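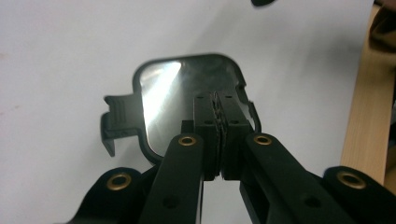 Mirror housing, black plastic, mounting tab at left.

April 14, 2026
Gonçalo Cunha

Adhesive and sealant shelf life, continued. Picked up from the notes Américo left in the back of the last book.

Went through the cabinet against his list. The two-part epoxy from Pruvon is past its printed date but the resin still pours clear. The hardener has gone amber. Mixed a small batch anyway, 14 g total, by weight this time and not by plunger marks. The plunger marks on these syringes are off and I have stopped trusting them. Set up in 39 minutes at bench temperature, which is slow but inside what Américo wrote down for the fresh kit in August.

Lap joints on ABS strip, three surface preps:

Wipe only (isopropyl) -- peeled off by hand next to the vise. Glue stayed on one side, clean face on the other.
Scuff with 180 grit, then wipe -- needed the pull rig. Let go at 111 N.
Scuff, wipe, primer from Selvanayagam -- 508 N and the strip itself necked before the joint moved. Did not expect that much of a gap. Repeat before quoting it to anyone.

The primer can says to wait ten minutes before gluing. I waited closer to five on the first strip and threw that one out. Number above is from the second strip, full wait.

Polypropylene is still hopeless with everything we have. Tried the primer on one offcut out of curiosity and it wrinkled. Américo thinks the Imska film adhesive is worth ordering for that. I would want a sample first, the minimum roll is large and it needs to be kept cold. The freezer at Jadstead is full of his resin already.

Silicone: two of the open tubes were cured solid past the nozzle. Tossed. The third had a plug the length of my thumb and was fine behind it. Put a screw in the end and taped it.

Pull rig notes. The lower jaw slips under load unless the strip has sandpaper folded over it, grit side in. Zero drifts if the rig is left on over lunch, so re-zero before each pull. Readings from before I noticed this are in pencil and should be ignored.

Labels. New rule for the cabinet, agreed with Américo: write the date opened on the tube itself, in paint marker. Lids get swapped -- found two that did not match their cans today.

To do:
Repeat primed ABS, five strips, same batch
One set left in the warm box overnight before pulling
Ask Pruvon if the amber hardener matters
Find the other spool of release tape, it is not on the hook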